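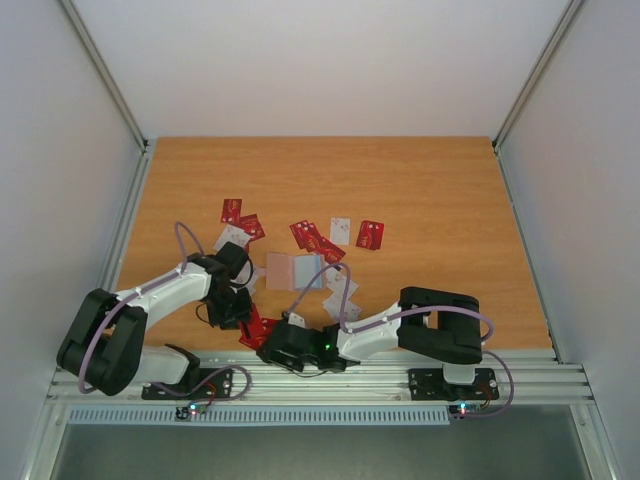
Fixing a solid wood top to an aluminum extrusion base without splitting it

Posted by Keegan Lachance, Aug 2, 2025
Workshop and Benches > Materials

I am replacing the top on a bench with a base made from 3535 aluminum extrusion. The old top was melamine and was screwed straight up through angle brackets at the corners and along the long sides. The new one is edge-glued solid beech, oiled, 710 mm front to back. The grain runs left to right, parallel to the front rail.

The supplier (Gularlow) states a moisture content of 12 percent at delivery. The room has a dehumidifier in summer and dry heating in winter, so I expect the panel to lose moisture and shrink over the first year.

The existing brackets have plain round holes. I would like to reuse them if possible. Two things I can't settle:

Can the panel be fixed rigidly along the front and left free at the back, or does it have to be free on both sides?

Do threaded inserts hold in beech under repeated side load, or should I use wood screws with washers?

The top also has to stay flush with the front rail, within what a fingernail would catch on. Movement at the back is hidden and doesn't matter to me.

Simard

Fix the front, float the back. That is the usual arrangement when one edge has to stay put, and there is no structural objection to it. All of the movement then goes to the back edge, so the back slots have to take the full amount instead of half each way.

For flat-sawn beech 710 mm across the grain, and starting at 12 percent, I would allow 12 mm of total travel at the rear. It will probably use less. Wood starting that wet in a heated room goes mostly one way, so set the screw toward the end of the slot that lets the panel pull forward. Do not center it.

Movement along the grain is small enough to ignore. You can put a fixed point in the middle of the front edge and short slots toward the corners if you want to be careful.

Your round-hole brackets can stay at the front. At the back, either mill slots in them or buy slotted ones. Irkon sells a slotted angle that fits 35 mm profile, but check the slot direction before ordering. They make it both ways and the product photos look the same.

Place fixings no more than 500 mm apart along each rail. With wider spacing the panel can cup between them. Tighten the rear screws until the washer just stops spinning, then leave them. A screw driven hard in a slot is a fixed screw.

Oil both faces and all edges the same number of coats. Most of the cupped tops I have had to flatten were finished on the show face and left bare underneath.
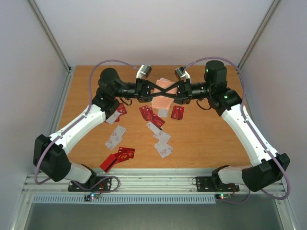
Wood-grain top behind an aluminum front rail, pink packet lying on it.

On inserts: yes, in beech they hold well. Use the type with a coarse outer thread, drill to the size on the data sheet for hardwood, and wax the thread. Keep them well in from the edge. Brass ones with a screwdriver slot tend to shear at the slot in beech, so use steel with a hex drive.

Ino

just use silicone. did mine that way, hasn't moved

Keegan Lachance

Thanks, Simard. Front fixed, back slotted. I measured the bracket legs and there is enough metal to mill the slots, so I will reuse all of them.

One follow-up. Should I let the panel dry in the room before fitting, or fit it now and let it move in the slots?

Simard

Let it dry first if you can spare the floor space. Put it on spacers so air reaches both faces, out of direct sun, and turn it over now and then. Weigh it weekly on a bathroom scale. When the reading stops dropping, trim the back edge, oil it and fit it.

If you have to fit it now, leave it oversize at the back and trim later. Cutting the front edge again means moving every insert.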